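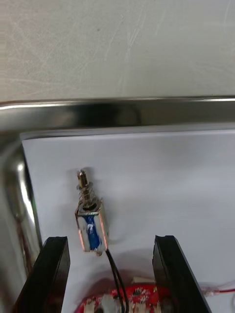 Work With Us

12/14/25 | By the Pritora holiday clubs team

Session leaders wanted for our children's science and making clubs

If you have ever watched a nine-year-old take a broken radio to bits and lay every last screw in a row on the table, you will already know why we love this job. Pritora runs holiday and after-school clubs where children aged six to eleven build things, test things, make a fair amount of noise and go home with something wobbly to put on the windowsill. We are looking for six new session leaders to join us for the coming year, and we would be very glad to hear from you!

We started with a single week of workshops in the back hall at Inder, and we now have clubs at Pekard and Navickas as well. Last year 510 children came through our doors, and quite a few of them came back again at half-term and brought a cousin.

What you would be doing

Each leader looks after a group alongside one of our regular staff, so you are never on your own in a room. You will set up in the morning, introduce the day's project, help with the fiddly bits and (very important, this) know when to sit on your hands and let a child work it out. Projects change every term. This year we have bridge building, kitchen chemistry, simple circuits and a marble run that got rather out of hand at Navickas and went down the stairs. All the session plans are written for you, though we do like it when leaders bring ideas of their own.

Full days run from half past eight until four, with a proper lunch break. After-school sessions last two hours. You can apply for one or the other, or both if you have the time.

Who we are hoping to meet

You don't need a science degree. Some of our best leaders have been students, retired engineers, parents going back to work and a former baker who is wonderful with anything that has to be weighed. You do need to be over eighteen, patient, on time and happy to learn alongside the children. Some experience with this age group is a real help — Brownies, Cubs, coaching, a classroom or a big family all count. All leaders have a background check before they start, and we pay for it.

Training and pay

There are four paid training days, held at Inder, covering first aid, safeguarding and a run through the projects themselves. You will be paid by the hour at the same rate for training, setting up and clearing away, and we cover bus fares between sites. The first clubs with our new leaders open in the February half-term, and the after-school places run through to the summer, with a fresh start in September.

How to apply

Send us a letter of no more than 2 pages telling us a bit about yourself, which site you would like to work at and something you enjoyed making as a child. Please post it or drop it in at the Inder office, marked "Session leaders". We reply to everyone, though it may take us a little while over the holidays — do bear with us.

Sign up to our newsletter for club dates and new vacancies. You can unsubscribe at any time.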